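29 Jun 2019, by Arnaldo Bettencourt

I have tried the Fikus simulator from Bednarek for two months now, the small license, 200 euros. You choose an arm and a gripper, put some dishes on a wooden table and write your program before you buy any hardware. The manual is short, but the support answered me in 9 hours.

Bowls are still my problem. A wide white one

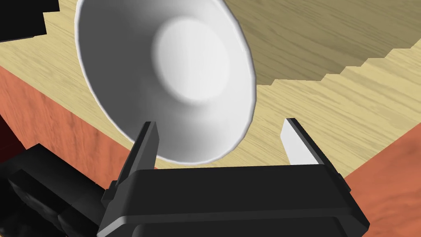 needs a good approach angle, and I changed mine many times. My colleague Madalena prefers Skistier, but it costs 900 and I do not need so much. I will renew Fikus.

Last updated: 29 June

Contact | Back to top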